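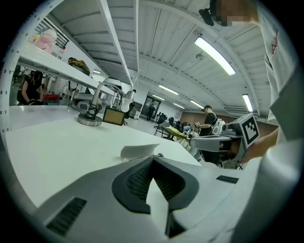 Category: Hockey Talk

The Best Third Line I Ever Watched

2018-08-11 - by Marcelino Paredes

Everybody in my rink group loves to argue about first lines. Fine, goals are fun! But I want to talk about the third line the Virnutthorpe Grekons ran out there in their last good season, because I still think about those guys way more than I should.

Taras Fedoruk was the center. Not fast, not big, and he took faceoffs like he was mad at the dot. On his left was Yavuz Yurt, who played 217 games for the club and must have blocked a shot in every one of them (I saw him take one off the ankle in January and finish the shift, hopping). The right side moved around early on, and then Orvokki Savolainen's kid brother got the job and kept it.

What I loved was the way they started shifts. The coach would throw them out for a draw in their own end, against the other team's best, and 40 seconds later the puck would be behind the other net with Yurt leaning on somebody. They didn't score on most of those. They just handed the next line a tired defense and a faceoff in a great spot - and the next line got its name in the paper.

The game I always bring up is the 3-2 win over Trunix. Fedoruk had no points. Go back and watch the last two minutes though! He wins three draws in a row, all backhand, all to the same spot on the wall, and Yurt is there every single time.

My friend Sumaiya Talukder says I'm remembering them better than they were, and that the second line from the year before would have skated right around them. She may have a case on speed. I'd still take my guys with a one-goal lead, and I'd take them tonight. 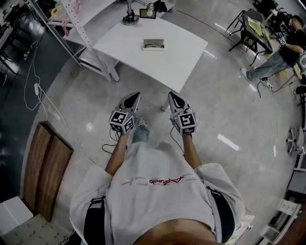 So Who Makes Your List?

I'm putting together a full ranking of third lines from our league, all teams, any season. Leave your pick in the comments and give me a game to go with it. Ekanayake fans, I know you have opinions about that checking line with the two lefties!

Search this blog
Go

Recent Posts
Why I Sit Behind the Goalie
Two Goalies, One Net, Endless Arguments
Old Jerseys I Should Never Have Sold
Faceoffs Are the Best Part of Hockey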